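Katance Table Demo: Set-Up and Visitor Guide
Section 3. Running an open day 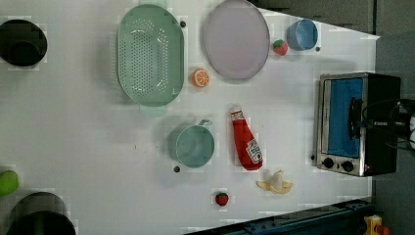 This section covers the kitchen task demonstration as it is run for visitors. It assumes that the arm has been installed and calibrated as described in Section 2. If the unit has been moved since the last calibration, repeat Section 2 before going any further.

Last revised 9 Feb 2023. Applies to tables shipped from Birnport with controller release 716 or later.

3.1 Before visitors arrive

Allow one hour for this part.

1. Mark a visitor line on the floor at least 3 feet outside the reach of the arm. Use floor tape. Do not use chairs as a barrier.
2. Check that both emergency stops work. Press each one in turn, confirm that the arm holds its position, then release.
3. Clear the tabletop and wipe it with a dry cloth.
4. Lay out the kitchen set. Toy food, such as the strawberries, the orange slice and the banana, can go anywhere within reach. The bottle can be placed on its side.
5. Place the toaster oven on the right side of the table. Leave the door closed.
6. Place the colander and the plate toward the back of the table, with space between them.
7. Start the controller and wait for the green Ready message.
8. Run the short check (Menu > Demo > Check). The arm visits each corner of the work area and returns to its rest position.

CAUTION: The toaster oven is used as a prop. Do not connect it to power during a demonstration. Keep the cord out of the path of the arm.

Note: Pieces do not need to be in the same places each time. Moving them between runs is part of the demonstration. Leave enough room around each piece for the fingers to close.

3.2 Running the demonstration

A full session takes 17 minutes. One operator stays at the controller for the whole session, and a second person speaks to the visitors. Do not combine the two jobs.

1. Bring the group to the visitor line and point out the emergency stops.
2. Select Menu > Demo > Sort. The arm picks up toy food and places it on the plate.
3. When the run ends, press Pause. Wait for the amber light before anyone reaches over the table.
4. Move several pieces to new positions, then step back behind the line.
5. Press Resume. Let the group watch the second run without commentary if they prefer.
6. Select Menu > Demo > Cookware to show the larger items being moved. Run this at half speed.
7. Return the arm to rest before taking questions.

CAUTION: Never hand a piece to the arm while it is moving. Visitors may place pieces on the table only while the amber light is on and the operator has given the word.

Note: A missed grasp is normal. The arm will try again up to 3 times and then skip the piece. Do not stop the run to correct it by hand.

3.3 If something goes wrong

Piece falls to the floor. Leave it there until the run ends. The arm will go on to the next piece.

Arm stops with message "View blocked". Check that no one is leaning over the table. Press Resume.

Arm stops with message "Load". Press Pause, remove the item from the fingers, and restart from step 2 of Section 3.2. If the message returns, end the session.

Colander slides when touched. Wipe the underside and the tabletop. Both must be dry.

3.4 After the last group

1. Return the arm to rest and shut down the controller.
2. Wipe all toy food with a mild soap solution and let it dry before packing.
3. Check the finger pads for wear. Pads should be replaced every 1,000 cycles. The count is shown under Menu > Service.
4. Write down the number of sessions and any stops in the site log.

Sites that take part in the July open day at Cernimcombe should send a copy of the log to Bajpai support within a week. Spare pads and replacement kitchen pieces can be ordered on the same form.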